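8 de junio de 2018 – banco de Retamal, tarea de verter y pesar

Seguimos con las demostraciones por control remoto para Dramport. La tarea es la misma que en mayo: el brazo derecho coge la botella amarilla, la lleva sobre el vaso azul que está en la báscula, aprieta y la devuelve a la mesa. El izquierdo queda abierto y apartado, salvo que haya que sujetar el vaso.

Con lo de hoy el conjunto llega a 289 episodios. Descarto tres: en dos solté el mando antes de cerrar la grabación y en otro la boquilla chocó con el borde del vaso.

Notas de manejo:

- Bajar la velocidad de la muñeca antes de inclinar. Con la escala de Drollora por defecto el giro se pasa.
- El tapón va colgando de la tira. Si queda del lado del vaso se engancha, así que conviene orientar la botella antes de cerrar la pinza.
- Guiando el brazo a mano la inclinación sale más suave, pero el cierre de la pinza queda mal sincronizado. Por ahora, todo a distancia.
- La fuerza de apriete sigue siendo lo más difícil de transmitir. Sin retorno en el mando, uno aprieta a ojo.

Falta pasar los registros al formato de Endetti y revisar las marcas de tiempo del brazo izquierdo – en mayo llegaban desfasadas.
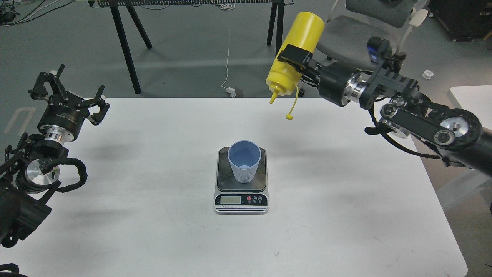
Botella, vaso y báscula, con los dos brazos en el banco.

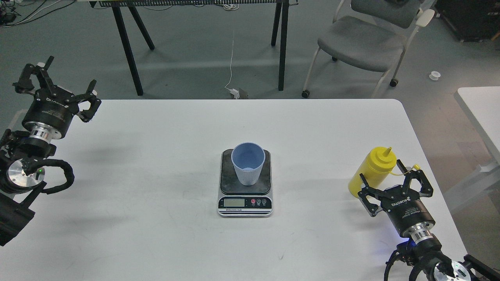 Holger Bråten opina que no hay que tirar los episodios con choque: prefiere etiquetarlos aparte y añadir unas cuantas correcciones grabadas a propósito, empezando con la botella mal orientada, para que la política aprenda a salir de ahí. También pide que no grabe siempre la misma persona, porque las trayectorias se parecen demasiado entre sí.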